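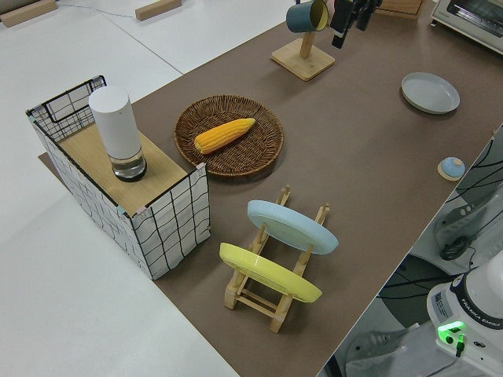 Gianni Guerra

The plates and mugs

I have been meaning to write up how I keep the everyday crockery, mostly so that I stop changing it. There isn't much of it. A few plates and mugs come out every day and the rest live in a cupboard I hardly open between Christmas and February.

The plates stand on edge in a light wooden rack with slots. Two go in it at the moment, one pale blue and one pastel yellow. I had a wire rack before that, a Vestell, and it left rust marks on the worktop after 4 months. The wooden one needs a wipe now and then and a rub of oil when it starts to look dry.

The pale grey plate doesn't have a regular slot. It gets used more than the others, for toast and for cutting up fruit, so it tends to lie flat wherever there is space.

The brown covering goes down first whenever I sort things out. It takes up most of the white table and it is easier on the crockery than a bare top. I cut it from a bigger piece that was 200 cm long and the offcut is now in the shed.

I tried keeping the mugs in a cupboard and chipped two of them in a week. They hang on a wooden mug tree now. The dark teal one is yellow inside and is the one I reach for in the morning. The pink one has lettering on it and goes to whoever is visiting. I would buy the same stand again, though I'd like the base a bit heavier - with both mugs on one side I don't quite trust it.

The toaster oven stays on the left, near the power strip on the wall. I looked at moving it to the other side, but that would have meant an extension lead and I have enough of those.
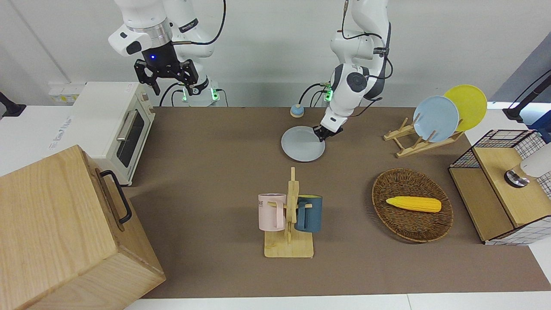 Boxes and the tray

The fabric box with the black grid pattern holds tea towels. A wooden board sits across the top and gives me somewhere to put one more thing down. The round wicker tray is for vegetables that don't need the fridge, and just now that means corn.

I still want a second rack, the same sort as the first. Garrido had one for 20 pounds but it was out of stock when I went back.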